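Stitance Two-Section Holder, Clear

Made for sandwich counters, concession stands and home cookouts where the toppings need to stay in view. The upper and lower sections keep two items apart, and the clear walls let staff check what is running low without lifting anything out.

Material: acrylic
Sections: 2
Case pack: 3 holders
Item number: 154

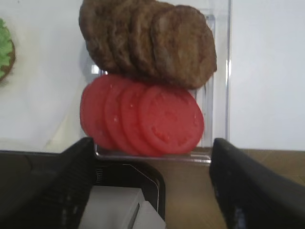

Clear holder with burger patties above and tomato slices below.

Wash by hand in warm water with mild dish soap and dry with a soft cloth. Do not put in the dishwasher, oven or microwave. Scouring pads and alcohol-based cleaners will cloud the acrylic. The holder is not insulated, so follow your local rules on holding times for meat and cut produce.

Fits the Flallent counter rail, sold separately. Labels for the Toltine series do not fit this model.

Orders placed by 2 p.m. ship the same day, except Sunday. For quantities of more than 1,000, ask for a quote before ordering.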